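Search this site Go

Slow Hands Make Better Lessons

By Torunn Kvam

Most of the argument over teaching robots is about quantity. A team records 700 demonstrations, another team records more, and the bigger number goes in the report. I have spent two years driving arms by remote control at Skamuvard, and I think we count the wrong thing.

Cloth is where it shows. A box has corners and stays put. A jersey dropped on a seat lands differently every time, and the operator has to decide where to pinch before moving at all. That decision is the lesson. If the operator rushes it, the robot learns to rush it too.

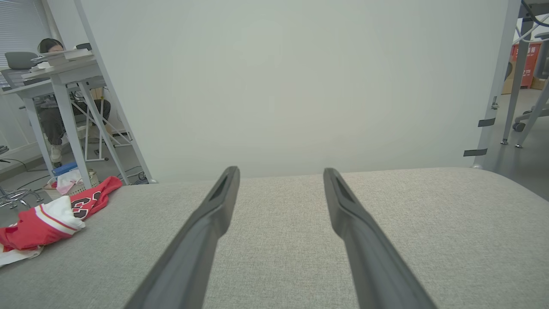

When I started, we were paid by the episode, and I got fast. I grabbed whatever fold was nearest and shook it until something useful happened. Those episodes passed review. The policy trained on them grabbed and shook, and we spent most of April finding out why.

Then we threw them out and kept 125 slow ones, done by two people who had agreed on how to find a collar. The results were better. I would not claim that holds for every task, but it held for laundry.

My view is simple. Pay operators by the hour, let them practice before anything is saved, and let them delete their own bad takes. A manager who has never held the controls should try 100 episodes before setting a quota.

Last updated: April

Comments (2)

Cletus Ostrowski
We paid by the episode at Calloway and had the same trouble with towels.

folell_fan
Hourly pay is fine until the budget runs out. Who decides what a bad take is?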